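Home | Courses | Student Work | Reports | Contact

We use cookies to remember your settings. By continuing you accept our cookie policy.

Share 3 | Comments 6

Folding on a Shared Dining Table: Effect of Surface and Clutter on Garment Fold Quality

Project report, Household Work Methods
Author: Renata Yáñez
Supervisor: Pilar Farías
Submitted 11 Jul 2025

1. Purpose

The project examined how the condition of a dining table affects the folding of small laundry. Published folding instructions generally assume a flat, clear surface larger than the garment. In many apartments the only surface of that size is the table where people eat, and it is seldom clear. The question was how much of the measured fold error comes from the folding method and how much from the table.

The work was limited to light-colored garments, folded one at a time by a person standing at one end of the table. Ironing, stacking and storage were not studied.

2. Background

The course manual (Echeverría, second edition) gives the standard method for trousers in four steps: shake out, lay flat, match the legs, fold in half and then in half again. It says little about the surface beyond stating that it should be clean and level. An earlier student report from the Rasthorpe section compared a bed with an ironing board and found that the soft surface of the bed made the second fold harder to align. No report in the course archive dealt with a table that had fixtures in it.

A table with a built-in burner is a different case. The middle of the table is interrupted by a ring and a plate, and the usable area is split into a near part, a far part and two side strips. The owner of such a table tends to treat the near part as the work area and push everything else back. This was the arrangement we wanted to test.

3. Materials and method

3.1 Garments

All garments were cream or off-white, with long narrow sections such as legs or sleeves. Light cloth was chosen for two reasons. Creases show clearly under a ceiling light, and any transfer from the table can be found by inspection afterward. Garments were machine washed, dried flat and left in a basket overnight before use.

3.2 Starting condition

Each trial began with the garment dropped from elbow height onto the near part of the table. It was not arranged by hand. The resulting heap was recorded under one of three codes:

T (tubes): the long sections are gathered but can still be told apart.
R (ridge): one raised line of cloth crosses the garment, with a flatter area beside it.
B (ball): no long section can be identified.

Code B heaps were opened once by hand and dropped again. They are included in the drop count but not in the folding results.

3.3 Table condition

Two conditions were used. In the "as found" condition, household items were left where they were. In the "cleared" condition, everything loose was moved to a chair and the surface was wiped with a damp cloth, including the burner ring. The burner was switched off at the wall in both conditions.

3.4 Measurements

The folding plan called for 300 trials, of which 144 were completed in the time available. For each completed trial the following were recorded: heap code, time from first touch to finished fold, edge offset at the hem, and marks on the cloth. Edge offset is the distance between the two hems after the first lengthwise fold, taken with a steel rule. Times were kept on a Zullow kitchen timer and rounded to the nearest second.

4. Observations at the table

4.1 Starting heaps
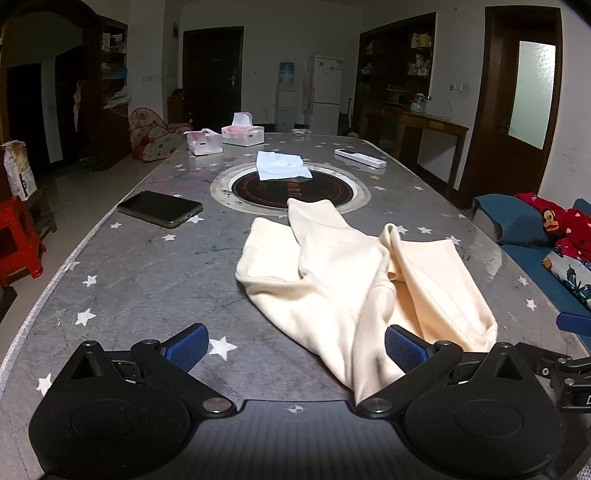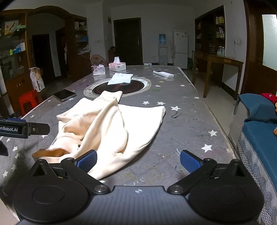 Figures 1 and 2. Cream garment on the star-patterned table.

Figure 1 is a T heap. The cloth has fallen into long folded tubes resembling trouser legs, and the correct first action is to separate them and draw each one straight. Figure 2 was coded R. The ridge runs on a diagonal, the right-hand section is flat, and a curled edge like a cuff lies at the lower left. With an R heap the flat section is held still and the ridge is pulled out toward its lower end. Pulling from the flat side only moves the ridge across the garment.

The two codes were not always easy to separate. A T heap becomes an R heap when one tube slides over the other, and in early sessions the same heap was sometimes coded differently on a second look. The rule adopted was to code R only when a single line could be followed across most of the garment.

4.2 Items on the surface

The items in Figure 1 are typical of the as-found condition: a phone lying face down to the left of the garment, two tissue boxes farther back, a power strip on the right side, and a crumpled paper napkin on top of the burner. None of these is large. Their effect comes from position. A trouser leg drawn out to full length needs a straight path, and on this table the straight path from the near end leads to the burner. The person folding then has to lift the cloth over the ring, turn it to one side, or fold it short.

Turning to the side was the most common choice. It brings the leg toward the phone or toward the power strip, depending on the direction. In the written notes, the phone was moved during folding more often than any other item, usually by pushing it with the back of the hand while holding the hem.

4.3 Residue

Two kinds of residue were noted. The first is the dark speckling on the gray ring of the burner, visible in Figure 1. The second is loose crumbs. Figure 2 includes a tiny orange-and-white crumb and a tiny green fragment on the star-printed surface to the right of the garment. Pieces of this size are easy to miss on a dark gray surface with a busy print, and we did miss them in several sessions until the cloth picked them up.

The print also affected alignment. It was hoped that the stars might act as reference points for laying the hem straight. They are scattered and differ in size, so no straight line could be taken from them. A strip of masking tape along the near end was tried in later trials and gave a usable reference.

5. Results

5.1 Time

As-found trials took longer than cleared trials for both T and R heaps. The difference was greater for T heaps. The likely explanation is that T heaps are opened by drawing the cloth lengthwise, which is the direction blocked by the burner. R heaps are mostly opened in place.

If clearing time is added to each cleared trial, the advantage disappears for a single garment. It returns when several garments are folded after one clearing. In our sessions the break-even point was 3 garments for T heaps and 6 garments for R heaps.

5.2 Edge offset

Offset was larger in the as-found condition. Most of the increase came from trials in which the garment was turned partway through folding. When the turned trials are removed, the two conditions are close, and the sample is too small to separate them with confidence.

5.3 Marks

Marks were found only after as-found trials. They were small and fell into two groups: gray smudges on hems that had crossed the burner ring, and single grease points away from the hem. The smudges came out in a normal wash. Some of the grease points did not. These were treated with Ramamness soap and washed again before the garment went back into the set.

6. Discussion

The results support a simple change in the order of work. The surface should be wiped before the laundry basket is brought to the table, and the wipe should include the burner ring even when the cloth is not expected to reach it. Moving the loose items matters less for marks but more for time.

It is not necessary to clear the far end. Nothing placed beyond the burner interfered with folding in any trial. Items there, such as tissue boxes, can stay. The side strips are the part worth clearing, together with the top of the burner.

The method in the Echeverría manual should be adjusted for this type of table. The garment can be laid across the near end with the waist to one side, so that the legs run parallel to the short dimension of the table. The first lengthwise fold is then made without approaching the burner. This was tested informally at the end of the project and appeared workable for smaller garments. For adult sizes the legs overhang the table edge and have to be supported.

7. Limitations

One table was used throughout, and all folding was done by one person, so a learning effect is mixed into the times. Trial order was alternated between conditions to reduce this, but the later sessions are still faster overall. Drop height was controlled by posture only. The heap codes were assigned by the same person who did the folding. Dark garments may behave in the same way, but marks on them would have been harder to find.

8. Further work

The remaining trials will be run in September with a second person folding and a separate person coding the heaps. A plain table protector will be added as a third condition. Pilar Farías has also suggested recording the direction of each turn, which was written down only in the later sessions and could not be analyzed here.

Share 3 | Comments 6

Previous report | Next report | Back to Student Work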